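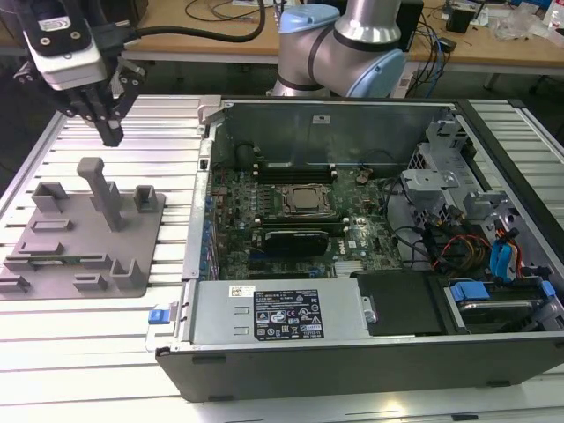 Disassembly Automation Group, Rereck Electronics Recovery – Staff Interviews

Rekha Bansal has run the desktop line at Rereck for six years, and for the past two of those she has shared part of the floor with the automation cell. She spoke with us between shifts in the meeting room above receiving, along with Grigoris Kouris, who is responsible for the cell's tooling and programming. The interview has been shortened and put in order.

The desktop line takes in retired office towers, sorts them by chassis type and strips them to modules. Memory, graphics cards, drives and power supplies go to test. Boards go to grading, and the steel goes out by the bin. Bansal said the manual rate has never been the difficulty.

"A good tech can open a tower and have the memory out before you've finished reading the asset tag," she said. "What wears people out is doing it at the same height, with the same wrist angle, until the end of shift. We were losing hours to sore hands and shoulders, and we were losing people to other departments."

The cell is set up for a tower laid on its side with the side panel off. A two-finger gripper works from above, the fixture plate sits on the slotted table beside the chassis, and parts are seated on the plate between moves. Kouris said most of his first year went into the plate.

"The arm arrived able to go where you told it. It had no opinion on how a memory module should be held after removal," he said. "We print the plates in grey on our own machine. If a slot is wrong, I change the drawing in the afternoon and there is a new plate the next morning. We are on revision 30. Some revisions moved a rail by the thickness of a fingernail."

The gripper fingers have also changed. The first set was too wide at the tip to get between neighbouring modules, and the second flexed under load. Kouris would not call the present set final. He lists latch release, cable slack and worn retention clips as the remaining causes of most stops, with cables the worst of them.

"A cable is never in the same place twice," he said. "Boards are rigid, the case is rigid, and you can measure both. Then there is a bundle of power leads lying over the drive cage and the plan no longer applies. A person moves it aside without noticing they have done it."

For that reason the work is divided. Technicians open the chassis, check for damage, dress the cables out of the way and place the unit. The cell does the repeated pick and place moves on the board. Technicians then take the tower back for drives and power supply, which Bansal does not expect to hand over soon.

Asked what that did to the jobs on the line, she was specific. No positions were cut. Two were reclassified as cell attendant, at a higher pay grade, after a negotiation that she described as longer than it needed to be. Hryhorii Savchuk took one of the positions, having worked the manual benches before that.

"Hryhorii used to finish a shift knowing how many towers he had done," Bansal said. "Now he finishes knowing how many times it stopped and why. He didn't like that at first. He told me it felt like being paid to wait."

Savchuk, who joined us for the last part of the conversation, did not dispute it. "The waiting is less now. In the beginning I cleared a fault, restarted, cleared the same fault," he said. "What helped was when they let me write the fault notes in my own words. The code list had 265 entries and none of them said 'latch is sticky'."

His notes are now reviewed with Kouris before each plate revision. Kouris said the notes are the better record of the two – the controller log gives a position and a force value, and Savchuk gives the cause.

There are complaints. The noise at the neighbouring benches went up when the cell was commissioned, and the bench behind it tends to collect spare cables and bagged parts. New hires get less practice on boards than they used to, and Bansal thinks this will be felt when a chassis comes in that the cell cannot take. She has asked for every trainee to spend a block of shifts on manual removal before they are rostered near the arms.

"If the only people who can do it by hand are the people who were here before the robot, that's a staffing problem with a delay on it," she said.

The next review of the cell is set for October. The target is 3,000 towers between tooling changes, a figure that Kouris considers reachable on the common chassis types and Bansal considers optimistic for the rest. Both want a second plate design for small form factor units, which are still stripped entirely by hand.

Posted Aug 31, 2021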